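Speaker notes - bin design session, Radholm, 9th December

## Slide 3: The bin

- Open rectangular bin, grey sheet metal, sloping sides.
- Slope angle was settled at Plakville in August. Chih-ming Yau has the drawings if anyone asks.
- Parts slide toward the middle as the level drops. Mention the corner problem here, details on slide 8.
- Kwon quoted for a plastic version. Skip the price unless asked.

Pause before advancing. The back rows at Vosum missed the walls completely last time, so give them a few seconds on the sides of the bin before talking about fill level.
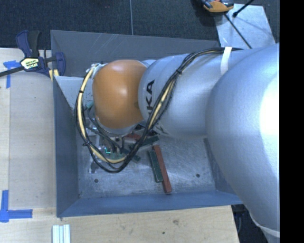
## Slide 4: Fill level

- Trial batch was 1147 parts, tipped in by hand. Leveling was not allowed.
- At 719 remaining, the floor started to show along one wall - say which wall, people always ask.
- Yuk-lan Tam repeated the count with the bin turned end for end. Same wall.
- Conclusion for now: the floor under the stand was out of level. Shims fitted, test to be repeated.

Take questions on fill level before moving to corners. If time is short, drop slides 5 and 6 and go straight to the liner samples.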